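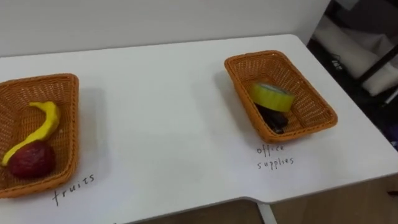
Is a sorting arm worth building at home?

For the money, I doubt it. Poonam Katiyar and I have put 262 pounds and most of our evenings into ours at the Brekside workshop, and a child of three would still beat it at putting the banana with the fruits.

What bothers me is how much of the cleverness is ours. We chose the baskets. We wrote "fruits" and "office supplies" on the tabletop in marker, and we decided that a roll of tape belongs with one and not the other. In our last 24 trials the arm got 5 wrong, and Poonam calls that promising. I call it a very tidy table. Give it a real kitchen drawer and see.

Edit Fekete, who teaches the soldering class, thinks I'm sour and that learning is the point. Fair enough — I did learn a lot about stripped screws. But people leave our open evenings talking about robot housework by January, and I wish we'd stop letting them.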